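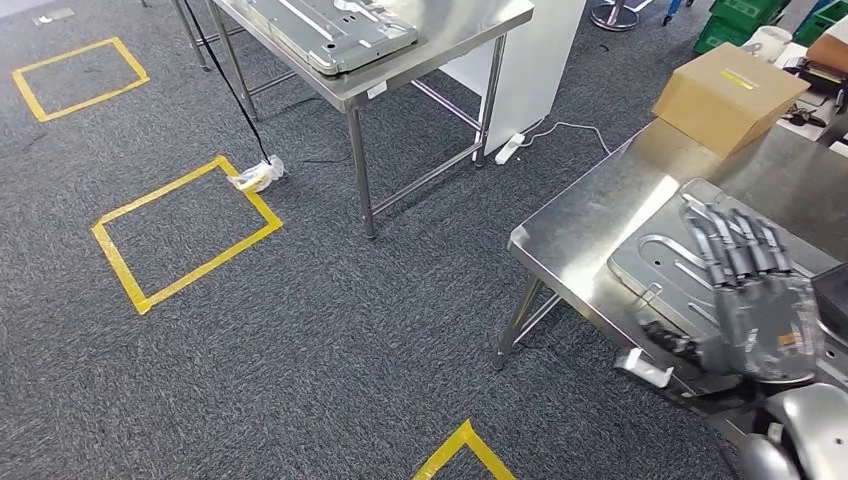 The Stirix is a mains-powered piston compressor for nebulised medication, sold in this country by Zoltwood and intended for patients who take bronchodilators or saline at home more than once a day. It replaces a diaphragm model of the same name, with which it shares a carry handle and very little else. I used it for 11 weeks with normal saline and with salbutamol as prescribed. Placement matters more with a piston unit than with the older type. Carpet is a poor surface for any compressor with a bottom air intake, and where equipment has to keep a fixed position on carpet, yellow tape outlines are as good a method as any, provided the compressor itself goes on a hard board or a bench. A stainless steel table is suitable for cleaning but transmits vibration, and the rubber feet supplied are not soft enough to deal with it.

Contents of the box

Compressor, fixed mains lead, air tube, Dönmez nebuliser bowl with mouthpiece, adult mask, spare intake filters, instruction booklet and warranty card. A child's mask is extra. The mains lead is on the short side for a hospital-style bedside arrangement, and because it is fixed it cannot be swapped for a longer one. There is a storage recess for the lead at the rear, but the plug does not seat in it and works its way out when the unit is carried.

Performance

The usual complaint about the diaphragm model was the time taken to finish a dose. With the same fill in the same bowl, the old unit took 13 minutes to reach sputtering and the piston unit took 11. The saving is real but modest, and it depends on the filter being clean. A filter left in place for the whole of July had greyed noticeably and the treatment time had crept back towards that of the older machine. The booklet says to replace the filter "when discoloured", without a chart or an interval. A stated interval would be more useful.

The Dönmez bowl holds 5 mL to the upper line. The graduations are moulded in clear plastic on clear plastic and are difficult to read in poor light, so anyone mixing two solutions should measure with a syringe and disregard the marks. Residual volume is comparable with other jet bowls of this pattern. Tapping the side near the end of the treatment recovers some of it. The bowl works at an angle sufficient for a patient propped on pillows, but not for one lying nearly flat.

Noise

Louder than the diaphragm model, and of a different character. The older unit hummed; the new one has a regular knock, most evident in the first minute. Conversation is possible in the same room but television volume has to be raised. Folding a towel under the unit is often suggested for this and should not be done, as it obstructs the intake and defeats the cooling slots.

Duty cycle

The rating plate specifies intermittent operation with a rest period. Patients on back-to-back treatments (bronchodilator followed by hypertonic saline, for instance) should check this with the physiotherapist or clinic before purchase. The thermal cut-out tripped once during testing, on a warm afternoon, after consecutive treatments. It reset without intervention after cooling. There is no indicator lamp to show that the cut-out has operated, and a user unaware of it could reasonably conclude that the compressor had failed.

Cleaning

The bowl comes apart into three pieces. All may be boiled, the mask may not. The baffle is small and easily lost down a sink. Air tubing should not be washed internally; run the compressor for a short time with the bowl detached to dry out any condensation. The case wipes down adequately, although dust collects in the moulded lettering on the lid.

Comparison with the Jerkatel

The Jerkatel is the obvious alternative. It is quieter and has a detachable lead, but uses its own bowl with a non-standard fitting, so replacements must be ordered. The Stirix accepts ordinary push-fit tubing from any pharmacy. For a patient living a long way from a supplier this consideration should probably settle the choice.

Parts and service

Zoltwood stocks filters and bowls. Piston seals are a workshop item and the unit must be posted back for them. The warranty excludes seals, filters and "accessories", a term the card does not define. I asked whether the bowl was an accessory and was told that it was.

Recommended for twice-daily use on a hard surface. Not recommended for continuous or near-continuous therapy. Choice of drug, dose and delivery device remains a matter for the treating doctor.

Review completed Thursday, September 30, 1999. Unit purchased at retail.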